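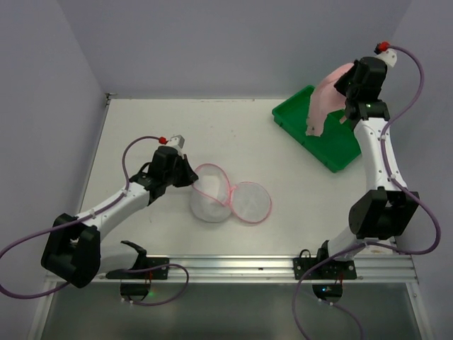
Should a ruined site be allowed to set a daily limit on visitors?

A fixed limit is the cheapest form of conservation available, and most sites that need one should adopt it before they spend anything on repairs.

The case I know best is Skeltarley, a group of stone chapels and field walls on a low ridge above a lake. The chapels were built without mortar. They have stood up well to wind and frost, and much less well to feet. The path between the two largest buildings has dropped by the height of a stair step, and the drop has exposed the footing course on the north side.

The usual answer to this kind of wear is a boardwalk. Plalar, further down the valley, installed one, and I think it was a mistake. The posts had to go somewhere, and they went into ground that had never been dug or surveyed. The boards also fix the view. Visitors see each wall from one distance and one angle, and they learn little about how the buildings relate to one another.

Skeltarley now admits 500 people a day, in groups that enter every 12 minutes. Tove Blöndal, who drew up the plan, wanted a lower figure. She argued that the damage depends less on the daily total than on how many people stand in one doorway at once, and the spacing of the groups follows from that argument. I would have gone further and closed the north chapel from November to March, when the soil is soft. 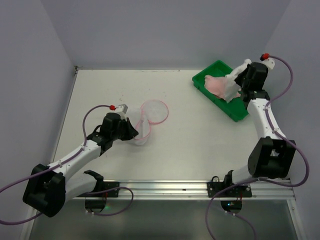 Green tray with a pink cloth item, two arms over the table.

The objection from the hotels is that a limit turns away travelers who have come a long way. Some will be turned away. A traveler who can book a flight can book an entry time, and the six places held back each hour for people who simply arrive are a fair allowance – perhaps a generous one.

The stronger objection concerns price. Once places are scarce, there is pressure to sell them to tour companies in blocks. The remedy is to keep the fee flat and to refuse block sales altogether, as Skeltarley does at present. If that rule is dropped, I will withdraw my support for the limit.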